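Home | Shop | Grilling | Sauces | Cart (0)

Nornberg Burger Seasoning, 269 g jar

I make this one in small batches (15 jars at a go!) and it's my favorite thing in the shop. Smoky, peppery, a little sweet, and great on fries too.
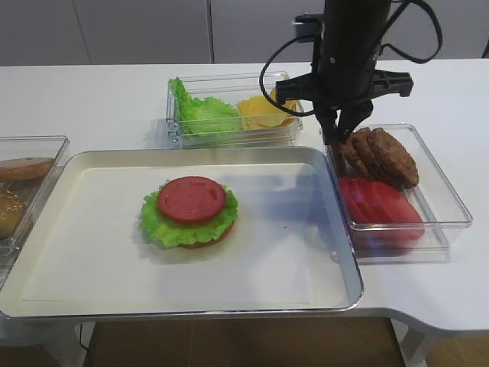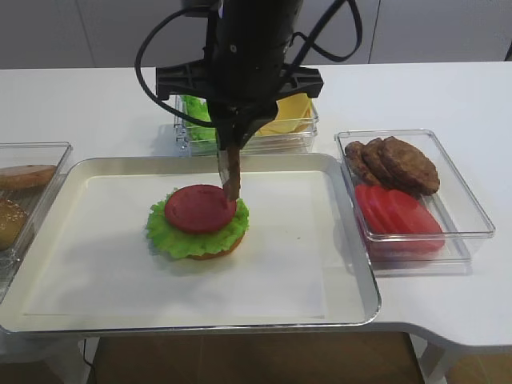 Burgers, my favorite subject!

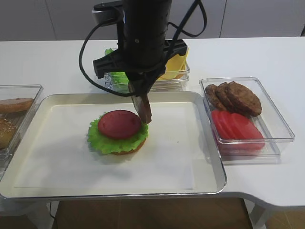 How much do I need for a family cookout?
Two level teaspoons per pound of ground beef. I mix it in just before shaping, then add a pinch on top – so good!

Fotis Andreadis

6 comments | 900 shares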